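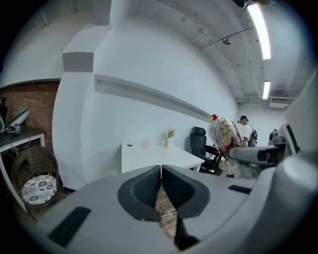 Gray hand gripper seen from its own camera, desk and wicker chair behind.

Apr 16, 2021
By Ohemaa Wumbei

Hand gripper upkeep, quick tips

Typing this up fast between other jobs. It's for the hand-held gripper with the camera on it, ours is the Warurow, but most goes for any of the squeeze-and-record kind. Mostly wiping, some screws.

Before you pick it up

Lens first, always. Blow, then wipe. A dry cloth on a gritty lens drags the grit across and then you own a scratch in every recording from then on. Rubber bulb blower, two puffs, then the microfiber. Glasses cloth is fine. Shirt is not fine.

Fisheye shows everything, so a thumbprint way out at the side counts too. Go right to the rim.

Then look at the live picture with the gripper in your hand. You want the body low in the view and the jaw near the middle. If one finger has wandered up the side more than it did yesterday, camera bracket has slipped. Loosen both bracket screws a half turn, nudge, tighten a bit on one, a bit on the other. Dont crank one all the way down first, it'll twist on you.

I keep a printed still of the good view taped inside the case lid. Hold it next to the screen. Beats any amount of measuring.

Opening and closing

Squeeze it slowly all the way, ten or so times, before the first real take. Listen. Smooth hiss is good. A tick in the same spot every time is dirt in the track. A tick that moves is a loose screw, go find it.

Full open on ours is 63 mm, checked with the cheap plastic calipers (metal ones mark the fingers). If it's coming up short, something's packed in behind the finger, usually lint or tape crumbs. Toothpick, wooden. Tip it so the jaw points at the floor and the crumbs fall out and not further in.

No spray oil. None. I did it once, and it crept onto the grip surface, and I spent an afternoon getting it off with dish soap. Dry PTFE on a cotton swab, on the rail only, wipe off what you can see. What's left is enough.

Grip surface

The textured part is the bit that does the work so treat it nice. Dust fills the texture and things start to slide. Cups especially.

Damp cloth, drop of dish soap, old soft toothbrush along the grooves. Second damp cloth with no soap. Let it air dry, no hair dryer. Alcohol wipes are ok on the hard shell but I quit using them on the soft stuff, it went shiny and hard at the tips.

The seam down the middle collects hair. Tweezers. Strip of masking tape folded sticky side out also works, run it through once with the jaw a little open.

Replacing the grip pieces: when the texture is worn flat at the tips, or there's a tear you can catch a nail in. The Pludum sheet that came with our spares says 3,000 squeezes. Who's keeping track. We swap in July when things are slow and any other time they look sad.

If yours are glued, scrape the old glue off completely, scuff, thin coat, clamp with a rubber band. Then leave it for the full 72 hours. I know. Pulled one early and it slid off sideways into a bowl of rice.

Black pads on the body

Wipe flat, dry cloth, no picking at the edges. Once a corner lifts it keeps lifting and grabs fluff. No stickers over them either. Labels go on the back of the handle.

Light gray plastic

Shows everything. Pencil, coffee, marker. Melamine sponge, very light, damp. It's a mild sandpaper so don't make it a habit. Marker comes off with a little alcohol on a swab, quick, then wipe with water.

Screws

Go over them all every couple weeks. Finger tight plus a small nudge, it's plastic underneath and the threads strip easy. If one keeps backing out, blue threadlocker is risky on plastic, some kinds crack it. Dab of clear nail polish on the screw head instead, comes off with a twist.

Stripped hole already? Sliver of toothpick and a drop of wood glue in the hole, let it set, screw back in gently. Ugly, held since last year.

Keep the small driver IN the case. Ours has a bit of red yarn on it so it quits ending up in the kitchen drawer.

Cable and charging

Coil it loose, big loops, velcro tie. Never wrap it on the handle. The plug end gets bent right where it leaves the body and thats where they die.

Charge it lying on its back on a towel. Not hanging off the desk by the cord, not jaw down. Keep drinks on a differnt table if you can, or at least on the far side.

Room stuff

Clear where your feet go before you pick it up. You'll be watching your hand and not the floor. Bags, chair wheels, the lot, push them back.

Lights on for ten minutes first if you have the long tubes, the color drifts on old ones while they warm. If the picture has bands rolling through it, that's flicker, change the camera setting to match your mains (60 in the US). Don't bother swapping tubes till you've tried that.

Putting away

Jaw slightly open. Closed for weeks leaves a flat spot in the soft parts. Lens cap on, or a clean sock if the cap's gone, ours is gone. Little silica packet in the case. Not in the car, not on the sill over the radiator.

5 minutes at the end of the day if you do it every day. An hour if you don't.

Will add the spring swap when I get one that goes right. First try, the spring went behind the fridge.

Related
Grimshaw bench vise: getting the jaws parallel again
Soft cloths, which to keep and which to toss
Zitgate label tape residue, what takes it off
Cable ties vs velcro
Small screws, small jars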